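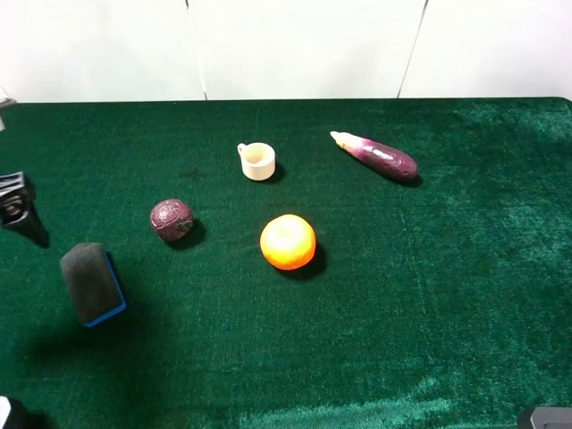 4.2 Gripper comparison on the cloth bench

We ran the two grippers on the same arm, same controller, same fixed camera. Only the fingers and the finger driver changed between blocks. Gripper A is the Jiltico parallel unit with the stock hard pads. Gripper B is the Mivix unit, softer pads, slower close. Both were bolted on with the same adapter plate so the wrist offset differs only by the body length, and that was entered by hand in the controller before each block.

Figure 3. Bench setup for the gripper comparison, fixed camera view. Objects on the green cloth: orange, toy eggplant, small cup with handle, textured reddish-purple ball, eraser block. Gripper at left edge.

Objects were chosen for shape, not for weight. Two are round or close to it (orange, ball), one is long with a taper (eggplant), one is hollow with a handle (cup), one is a block with a fabric face and a plastic base (eraser). All of them fit inside the open stroke of both grippers, checked beforehand. The ball has a raised surface pattern and the orange is glossy, which gave us a useful pair: similar shape, very different skin.

The cloth was kept on for all trials. On the bare table the round objects rolled away when a finger touched first on one side, and we were mostly measuring the rolling. The pile slows that down. It also has a cost for the camera, see 4.4, the sheen changes with the direction the pile was last brushed and the segmentation sometimes takes a bright patch for an object edge. Green was a poor choice for the eggplant stem and we would not use it again.

Procedure. Objects placed by hand, loosely spread, no fixed template. Camera takes one still, the planner picks a target and a grasp angle, arm goes in from the side or from above depending on clearance. A trial counts as a success if the object is lifted and held clear of the cloth until the hold timer ends. Drops during the hold count as failures, even late ones. Re-grasps not allowed. After each trial the object goes back down in a new spot. We logged 419 trials over the two blocks after throwing out 21 for controller faults (arm stopped before contact, so no fault of either gripper).

Results in words, the full table is in the appendix. Gripper A was better on the eraser block and nowhere else. Flat sides suit hard pads. On the orange it tended to squeeze out, the fingers closed a little above or below the middle and the fruit popped down or forward. Gripper B handled the orange and the ball almost the same, so the surface pattern mattered much less with soft pads than we expected going in.

The eggplant was the worst object for both. It fails in two ways. Grasped near the stem end, it tips and swings under its own weight. Grasped on the thick end, the fingers ride down the taper. The planner wants the center of the visible outline, and on this object that is not a good place to hold it. Moving the target toward the thick end by hand helped B but hardly changed A. We did not tune this further, there wasnt time before the arm went back for service.

The cup depends on the handle. With the handle turned away from both fingers, either gripper takes it across the body with no trouble. With the handle in line with a finger, A touched the handle first and turned the cup, then closed on nothing or on the rim. B did the same but its slower close let the cup settle, and many of those came out as successes. So part of the advantage of B is speed and not pads. We tried to seperate the two by running A at the closing speed of B, only 30 trials, all on the cup. It closed some of the gap. Too few to say more.

Force readings. Not compared. The Jiltico unit reports motor current and the Mivix unit reports a pad value with no units given, and we had no load cell that fit between the fingers.

One limit to keep in mind: all placing was done by one person (N. Navaratnam) and placement habits may leak into the numbers. The Camacho controller was also updated between blocks. We repeated a short set of eraser trials afterwards with A and saw no change, but this was only one object.

Search this collection
Enter keywords or author Go Advanced

Related items
Skillalura bench notes: pad wear on soft fingers
Closing speed and handle contact in small cup grasps
Nimal Navaratnam: Fixed camera placement for tabletop picking
Camacho controller, setup guide for two-finger tools
Pile fabrics as a work surface, short report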